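20/02/2026

The table now has a fixed layout, and I am writing it down mainly so that I stop changing it.

Some background. The worktop is a pale wooden one, made up of narrow planks in the butcher-block style, and it sits inside a black aluminium extrusion frame. I bought the profile from Zikoritz in July, cut to length, which saved an afternoon with a hacksaw. The frame adds weight but the table no longer rocks when I lean on it, and the slot in the profile takes clamps and hooks without any drilling.

Until last month everything small lived in one deep box. Retrieval was poor. A cable tie and a fuse would both end up at the bottom, along with whatever I had bought twice after failing to find the first one. I tried a drawer insert from Deschamps, but the compartments were too shallow for a roll of tape on its edge, so it went back.

The replacement system is bins along the back edge and baskets at the front. The rules are as follows.

- **Orange bin:** fixings. Screws, washers, wall plugs. Small bags stay in their bags.
- **Green bin:** electrical. Fuses, connectors, short leads.
- **Grey bin:** anything too long for the other two, plus tape.
- **Baskets:** work in progress only. A basket takes the colour of the bin it is filled from, and goes back empty.

The lamp has the back left corner. It has a clear glass base and a white fabric shade, and it was in the spare room before this. I would not have picked it for a bench, but the shade tilts and the base takes up little depth. 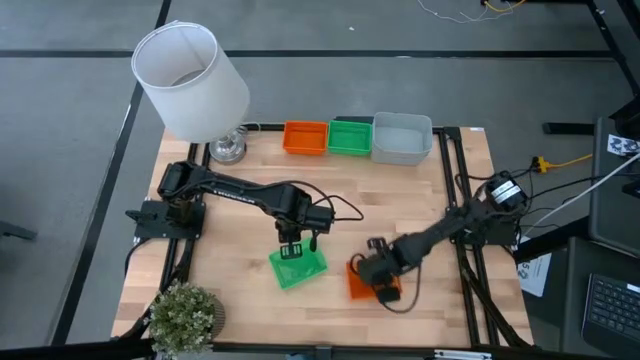 *Three bins at the back, lamp in the corner, green and orange baskets further forward.*

Colour matching works better than labels did. I had printed labels on the old box (Atimeo tape, 12 mm) and I never read them. With the baskets I can see from the doorway which bin a job belongs to. The weak point is a job that needs both fixings and electrical parts, which is most of them. For now that means two baskets out at once, and the middle of the table fills up faster than I had planned.

The grey bin is the larger one and its rim is a little higher and wider than the other two. This is a minor annoyance. A ruler laid across all three does not sit flat, so my idea of a shelf resting on the rims is off. I could pack the orange and green bins up with an offcut, but then they would slide. A shelf on brackets from the rear profile is the more sensible route and I have put it on the list.

I also looked at the Wevo stacking range, part number 3401, which has matching rims across all sizes. The price for 3 bins was more than I paid for the worktop. I may look again if they do a sale.

Lamp position is still open. In the corner it lights the orange bin well and the grey bin badly. Moving it to the centre would mean shifting the bins apart, and I prefer them touching because nothing can fall down between them. A second light on the right is probably the answer, with the lead run along the frame slot.

Remaining jobs: brackets for the shelf, a lid for the orange bin, felt under the lamp base. The carpet tiles can wait.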